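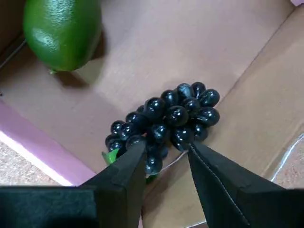 Vekier is a supper club and small cooking school for people who like to eat with others and talk for a long time afterwards. We began in the town of Zostow, in a flat with one oven and a table for six, where we invited neighbours and cooked whatever the market had left at the end of the morning. Our guests now sit at a longer table, but the way of working is the same. The menu is decided late, and it follows the season. In the autumn it is often grapes, roasted with sausages or baked into a flat bread with rosemary, and then we look for dark ones like the bunch in the cardboard box, nearly black with a little blue, although those are plastic and would not be so good in bread. In the winter we cook a great deal of cabbage, and we are not ashamed of it.

Who we are

We are three cooks, and we also wash the dishes. One of us learned in a hotel kitchen, one learned from two grandmothers who did not agree about anything, and one came to the first suppers as a guest and stayed to help with the plates. We moved the club to Inskip Street when the flat became too small. The house has a proper kitchen on the ground floor and a dining room above it, so all the food has to go up 17 steps, and we have learned to make the soup a little thicker.

What we do

We hold suppers twice a month from September until June. There is one long table with 40 places. You will sit beside people you do not know, and we ask couples to please not be angry if we put them apart. Supper starts at half past seven with bread and something pickled, then a soup, a main dish and a dessert. We write the menu on the wall by the stairs when you arrive and not before.
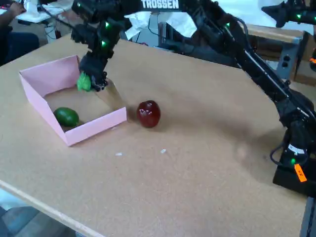 The cooking classes are smaller, and they take place in the afternoon. We teach dumplings, yeast doughs, soups, preserving, and a class called "What is in the cupboard", in which every person brings a few things from home and we make dinner from all of it together. This was our first class and it is still the one that people ask for. Once we received four tins of chickpeas, a jar of cherries and half a celeriac, and the dinner was quite good.

We also keep a supper book. After each evening we write down what was served, what came back to the kitchen on the plates, and what we would change. There are now 538 recipes in it. Perhaps 100 of these we would cook again without any changes. The others have notes in the margin, such as "less dill" or "too much for a warm evening". Guests are welcome to read it and to copy a recipe by hand.

Skidum

Our sour rye starter has the name Skidum. It lives in a stone jar next to the window and goes into all the bread we serve. If you come to a bread class you will take a piece of it home with you, together with a paper which explains how to feed it. If it dies, write to us and we will give you another piece.

Coming to eat with us

Places are booked by email. Please tell us about allergies when you book. We can cook without meat or without milk at every supper, but we cannot promise a kitchen free of flour. Children are welcome, and they pay half. Wine you may bring yourself, and there is a shelf for it at the top of the stairs.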